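6 min read

3.2 Gathering demonstrations

We were thrilled with how quickly table clearing gave us useful examples. The Munshi set holds 700 demonstrations, all recorded by people guiding the arm by hand through a full attempt, from first reach to final release. Of these, 500 were used for training and the rest were kept for testing or put aside. We kept the failed grasps too, labelled as failures, and they became some of our favourite data!

Paper food trays are a lovely problem for a two-finger gripper. The walls slant outward, the liners slide and crumple, and a small change in angle can decide whether the fingers close on card or on paper. Figure 4 gives the wrist camera's view of a table with three lined trays on it, the liner in one of them crumpled and folded along its left edge. The stiffer plastic trays at either side come from the same Jukari layouts described in Section 3.1. 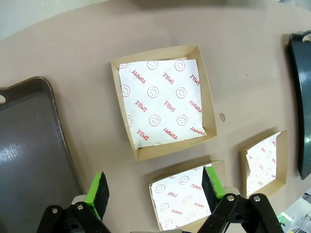 Figure 4. Wrist view with paper and plastic trays. The green finger pads are at the bottom.

Why record from the wrist when a fixed overhead camera is easier to set up? The wrist view keeps the fingers and the target together through the last few centimetres of a reach, and that stretch is where our early Skilell policy made most of its mistakes.

Layouts were changed after every 8 attempts, with trays moved, turned or swapped for a different size. Operators could work in whatever order they liked, and the variety this brought in was a real delight to see in the logs. Sessions ran up to 53 minutes. We trimmed idle time at the start and end of each recording but left pauses in the middle alone, as the Fivier baseline does.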